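Mending as a Public Service
The Buston Repair Library enters its second winter

Published 12/15/21

When the Buston branch library closed its music room, the space stood locked for two winters. It is now the home of the Buston Repair Library, a service run by the Tarawneh Trust in which residents may have household goods mended, borrow tools and, if they wish, learn to do the work themselves. In its first full year the service accepted 700 items. Of these, 511 were returned to their owners in working order.

The figures have drawn interest from neighbouring districts, several of which are considering similar schemes. They also conceal a good deal of variety. Lamps and toasters make up the largest share of the work and are seldom difficult. Clocks are slow. Garden machinery is accepted only between October and the end of February, when the yard behind the building can be given over to it. Items that cannot be mended are stripped for parts with the owner's written consent, and the remainder is sent for recycling.

Raed Khalaf, who manages the service on behalf of the Trust, describes its purpose in practical terms. "A kettle with a faulty switch is a small loss to one household," he says. "Across a town it becomes a matter of cost and of waste, and it is reasonable that the town should have somewhere to take it."

The method of working has changed considerably since the opening. At first, each mender kept a personal stock of screws, fuses, springs and washers, and visitors could wait an hour while the right fitting was sought. Dima Khoury, a retired instrument maker, proposed that all small parts be held in common and recorded in a single register. The register now runs to 148 entries. It is kept on paper, in a ledger beside the front desk, and a copy is made at the end of each quarter.

The change was not welcomed by everyone. Hussam Khoury, her brother and the longest-serving clock mender, continued for some months to bring his own tins. He has since agreed to enter their contents in the ledger, although the tins themselves remain in his keeping.

Training forms the second part of the service. Courses last six weeks and are open to any resident over the age of 16. Jhun Soriano teaches the electrical course, which begins with plugs and flexes and ends with a full safety test. Sérgio Loureiro teaches sewing machine care, a subject for which the waiting list at present stands at 17 names. Both courses are free, and those who complete them are invited, without obligation, to assist at the public sessions.

Funding remains the principal concern. The lease on the music room is secure for three further years, but the grant which pays for insurance and testing equipment must be renewed annually. The Trust has so far declined to charge for repairs. It asks instead that visitors meet the price of any new part, and it publishes those prices on a board at the entrance.

A second site, in the former ticket office at Wekier, is under discussion. It would be smaller than Buston and would open for one afternoon each week. The Trust expects to consult residents in February and will accept written comments at the front desk until the consultation closes.

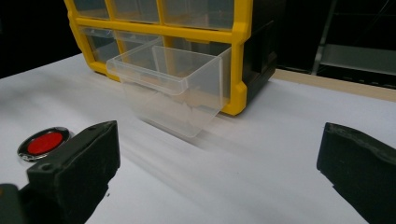
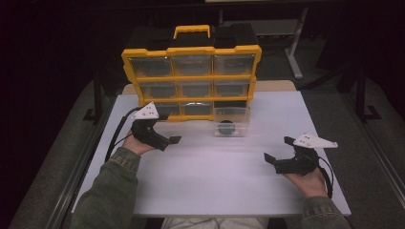 Small-parts storage: a yellow-framed organiser with clear drawers.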